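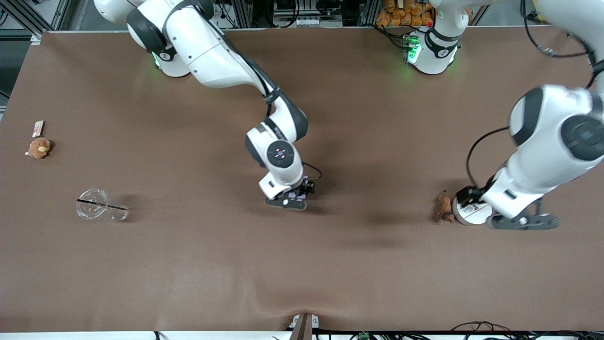 Skaltmont Playroom - Toys and Table Check

Date: May 28, 2018
Checked by: Ingeborg Fuchs
Sheet no. 589

1. Table covering
Brown covering smooth and in place over the main area. Shallow wrinkle running up from the edge, near the middle. Not a trip or snag risk, but small things tip over on it. Pull flat and re-fix at the sides.
Result: pass with comment

2. Table edges and corners
Run a hand along all sides, including underneath. One rough spot on the underside, sanded during the check.
Result: pass

3. Soft toys - seams
Pull test on limbs, ears and main seam. The upright bear with the lighter face is fine. The small brown animal has a loose thread at the back seam, 2 cm long, no stuffing showing. Trim and stitch before it goes back in the Brandes box.
Result: bear pass, small animal repair

4. Soft toys - eyes and noses
Twist and pull each one. No movement.
Result: pass

5. Soft toys - visibility
The small brown animal is hard to see against the brown covering, especially lying on its side. It has been swept off with the rubbish before. Asked Wernness for a price on a paler covering - no reply yet.
Result: comment only

6. Drum-shaped container
White, label still on. Lid needs to stay shut when turned upside down and shaken. Held. Keep the label on so that it can be matched to the Emon list.
Result: pass

7. Small parts
Anything that fits in the test tube comes off the table. Nothing failed.
Result: pass

8. Cleaning
Soft toys washed at 20 degrees, air dried. Covering wiped down after each session. The log has gaps for 7 sessions, please fill it in on the day.
Result: fail (log only)

Next full check due in November. Item 3 to be signed off separately once stitched.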